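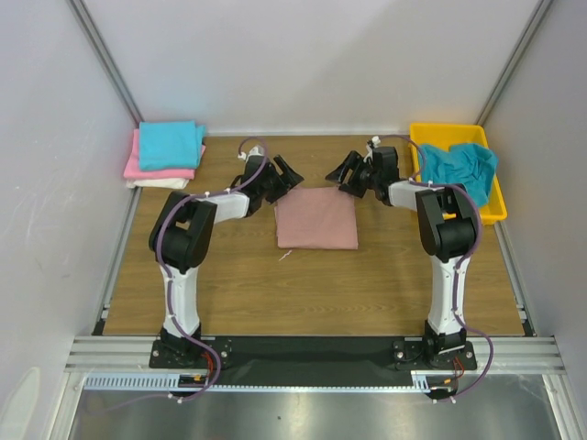 Towel drive at Craddock laundry room goes on until March

December 23, 2024

The free laundry room in Craddock has received 112 towels since it asked its neighbours for help, and it will keep collecting them until the end of March, the organisers told us this week.

The room is on the ground floor of the old Trundard building, next to the bicycle repair shop. People who have no washing machine at home can bring their clothes there, and those who stay overnight at the Bralell Street shelter get a clean towel from it each evening. In autumn the shelter began to run short. Many of the towels were worn so thin that they had to be cut up for cleaning.

"We asked for bath towels in any colour, and people took the words any colour very seriously," said Erzsébet Bozsik, who has been in charge of the room for two years. "We used to have only white. Now we have pink, bright cyan, a green one with a fish on it. I like it better. It looks less like a hospital."

The colours have also made a small change in how the work is done. Before, all towels went into one pile. Now the folded ones are put together in low stacks, and a pile can have a cyan towel on top, a pink one under it and a white one at the bottom. Réka Medve, who folds on most afternoons, explained that mixed stacks are easier to give out at the shelter, where guests like to choose and to remember which towel is theirs.

She folds each towel on the table until it makes a shape near to a square, and she is not very strict about the edges. "A soft towel will never have a sharp corner," she said. "If it lies flat and the next one can go on top, it is good enough for me." New helpers often want to do it perfectly and become slow, she added. The only thing she really checks is loose threads. An old towel loses them all the time, and she wipes the table at the end of every shift.

Not every donation can be used. Tímea Pintér, who sorts the bags when they come in, said that 11 towels had to be put aside for the animal rescue in Nulluvley, mostly for holes or for paint stains. She asks people to wash the towels before they bring them, without fabric softener if possible, as the softener makes them take up less water. Hand towels and face cloths are welcome too, but the shelter has enough of these for the moment. Bath sheets, the very large ones, take too long in the dryer and she would prefer not to get more of them.

The drying is still the weak point of the room. There are two dryers for everything, and one of them was out of service for nine days at the beginning of the month. During this time the towels were hung on lines in the corridor — the tenants upstairs were patient about it, Bozsik said, and one of them even brought more clothes pegs. The machine is now repaired. The bill was paid by a small fund which the bicycle shop started with its tip jar.

Irfan Rajput, who manages the shelter, said the difference can be felt already. Until recently his staff had to ask some guests to wait in the evening for a towel to come out of the dryer. "A clean towel that is folded and ready, it's a small thing," he said. "But when you arrive tired and it is raining outside, you notice it."

Both the room and the shelter will stay open over the holidays, with shorter hours. The laundry room will close at noon on Christmas Eve and open again on December 27. Towels can be left in the blue bin inside the main entrance, or given to the staff at the bicycle shop during its business hours. Please don't leave bags on the footpath, where they get wet.

In January the room would like to hold a short afternoon course on washing and mending household linen. Ferenc Major, a retired tailor from the neighbourhood, has agreed to show how to repair a torn hem by hand and how to turn a towel that is worn in the middle into two smaller ones. The course will be free and places are limited by the size of the room. The date will be put on the door when it is decided.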